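Strazds – drawer state estimation for kitchen counters

Last updated: July
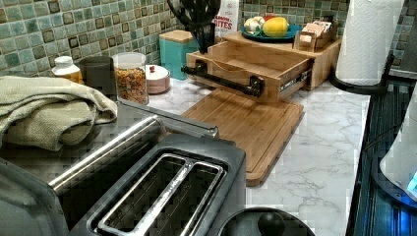 What does Strazds give to the planner?
One number for each drawer, the opening as a fraction of full travel, together with a confidence value and the pose of the handle.

## Contents

The set has 974 stills from 19 kitchens. Every still shows at least one drawer that is partly or fully open. Small organizers that stand on a counter are included and have the label `counter_unit`. Drawers built into a cabinet have the label `fixed`.

Labels were drawn by hand in Flirden and checked a second time by Gerrit Mthembu. When the two passes did not agree on the opening, we kept both values in the field `opening_alt`.

## Using it

Run `strazds-load --split train` from the root folder. The loader writes one record per drawer, so a still with two drawers gives two records. If you work with the Trudstead planner, add `--planner` and the handle pose is written in the counter frame.

The split is made by kitchen. Please do not shuffle the stills before splitting, the test score will become too good.

## Known problems

- Bar handles in black on light wood or bamboo are found well. Handles of clear plastic are often missed – 36 stills have this problem and are listed in `hard.txt`.
- Shiny metal near the lens, for example a toaster, can give a false handle. The filter in version 3 removes most of them.
- Slides are labeled only where they can be seen. An empty field does not mean that the drawer has no slides.
- The drawer content is marked `empty` or `not_empty`, nothing finer.

Corrections are welcome as a patch to the label files.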